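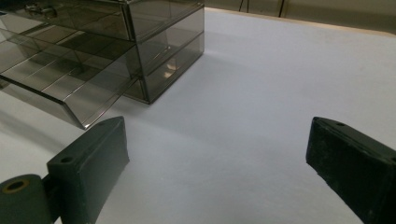 Smoky acrylic organizer, one drawer pulled out

Hi all,

Catching up on the list after a long weekend of sorting, so apologies if somebody has covered part of this already. Shaohua Su wrote on Wednesday:

> I've inherited my aunt's fountain pen inks and I'm a bit
> overwhelmed. There are 63 bottles, plus a shoebox of sample
> vials with the labels half gone. Some of the bottles are older
> than I am. Do I throw out anything that's been opened? And how
> do you all keep track of what you have? I've got two pens and
> one of them leaks.
>
> Shaohua Su

First of all, welcome, and what a thing to inherit! Please don't throw out anything just for being opened. I've got a bottle of Doucet brown that I opened in college and it still writes beautifully (a little darker than it used to, which I like). Ink loses water over the years, so an old bottle can go thick on you. A few drops of distilled water usually brings it back. Go slow with the dropper and write a line between drops.

The ones to be strict about are anything with stuff floating on top, anything slimy around the neck, and anything that smells like a wet basement. Those go, and don't dip a pen in to check first. I did that once with an old Viris green and ended up flushing the pen every night for two weeks. It never did write right again and I was very fond of it.

For keeping track, I'm a swab card person. One card per ink: a cotton swab smear across the top, then the name and a sentence or two written with a glass dip pen underneath. I use the same cards for everything, because paper changes the color more than you'd expect. I tried a spreadsheet before that and never once opened it when I wanted to pick an ink. With the cards I just fan them out on the table and there's my blue, or my eleven blues, as the case may be.

For the vials with no labels, make a card anyway and give it a number, then put the same number on the vial with a bit of masking tape. I had 17 mystery vials after the last swap and managed to match 11 of them by holding the cards next to ones I already had. The rest are just called things like "pond" and "school bus." One of those is now my favorite for grocery lists, go figure.

Keep the bottles in the dark if you can. A cupboard is fine, and so are the boxes they came in. Reds and purples seem to fade first, at least at my house — I left a Baltetti violet on the windowsill one August and it came out the color of weak tea.

About the leaky pen: where is it leaking from? If it's where the nib section screws into the barrel, that could be as simple as a dab of silicone grease on the threads. If it's a Trurna with the old rubber sac, don't fill it again until somebody has looked at it, the sacs go brittle and then you have ink in your lap. Send us a picture with the cap off and I bet we can narrow it down.

One more thing, are any of your aunt's bottles the square Doucet ones with the little well at the top for filling? If there are doubles and you'd consider a trade, I have plenty of blues to offer. Write me off list if you like.

Happy swabbing, and wear gloves for the purples!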